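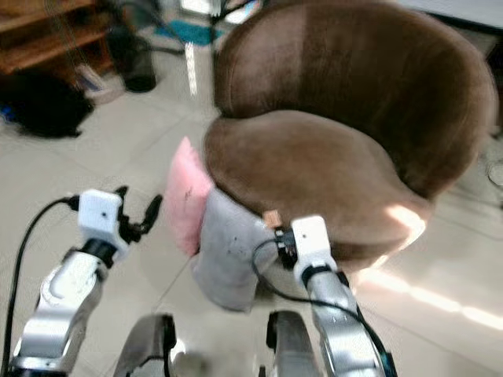

Brown velvet, a pink cushion and a patch of sun: the tub chair is a good place to start listening.

The first time I heard a whole book read aloud as an adult, I was 20 minutes late and had to sit on the stairs. It was January, the radiators in the old Papadakis building were clanking like a freight train, and a man I had never met was halfway through a chapter about a shipwreck. By the time he closed the book I had forgotten my coat was still buttoned. I have been going back ever since!

Reading aloud is something most of us file under childhood. Somebody did it for us at bedtime, we did it for our own kids if we had them, and then it stopped. But in Prilham, a river town with two traffic lights and a very good bakery, grown people have been reading to other grown people for seven winters now, and the habit has spread down the valley to Dukholm and beyond.

Kenneth Estrella started it with a sea novel he had been trying to finish for years. He drove a delivery route back then and his eyes were shot by evening, so he asked his neighbor to take a chapter, and he'd take the next. A third person came for the chapter after that (she had heard there was soup). When they ran out of chairs they moved to the Papadakis building, which used to sell shoes and still has the little slanted mirrors along the floor.

"I read slower out loud, and I noticed more," Estrella told me. "There was a joke on page 12 I'd gone past four times."

That happened to me too. Take any long novel you think you know well and try giving it your actual voice. The dull paragraphs turn out to have a beat in them. You find out which writers said their sentences to themselves while they worked and which ones never did, and you find out fast, usually somewhere in the middle of a breath you should have taken earlier.

The Prilham readers keep it loose. A sitting runs from seven in the evening until the chapter ends, whenever that is. Anyone can read and anyone can pass. Knitting is welcome, sleeping is tolerated, and doing the accents is a matter of fierce local debate. Fulgencio Aguirre does all of them. He is a retired bus mechanic with a voice like a cello, and his innkeepers are so good that people request books with inns in them. I heard him do a landlady, her husband and their parrot in one unbroken page, and the room simply came apart. 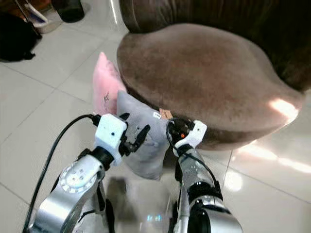 Gray cushion against the velvet, with the sun on the right side of the seat.

Aguirre learned from radio. As a boy he listened to serials in the kitchen with his grandmother, who turned the sound down during the scary parts, so he made up his own endings and performed them for her while she peeled potatoes. He still marks his pages in pencil the way an actor would, a slash for a breath, two for a pause, a wiggly line where he wants to hurry. He lent me one of his paperbacks, all 200 pages of it scribbled over, and I read the slashes as happily as I read the story.

Over in Dukholm the group is younger and meets at Rakico, a café that closes its kitchen early for them. They like short things: ghost stories, letters, a chapter of a cookbook once, which I'm told made everyone unbearably hungry. Their record is a mystery that took 146 evenings, with a summer off in the middle, and when the culprit was finally named a woman at the back yelled "I said so in October!" and got a round of applause.

If you want to try it at home, pick something with plenty of talk in it. Dialogue carries a nervous reader along. Start with one listener and one chapter, keep a glass of water close, and don't apologize when you trip over a name. Pick a way to say it and stick with it. Old adventure novels are wonderful for this, and so are memoirs by people who loved to exaggerate.

I took my own first turn in my second winter. Nine pages, a storm and a funeral, and my hands shook for the first three of them. Then I got a laugh I hadn't expected on a line about a hat, and I looked up, and Estrella was waving at me to keep going.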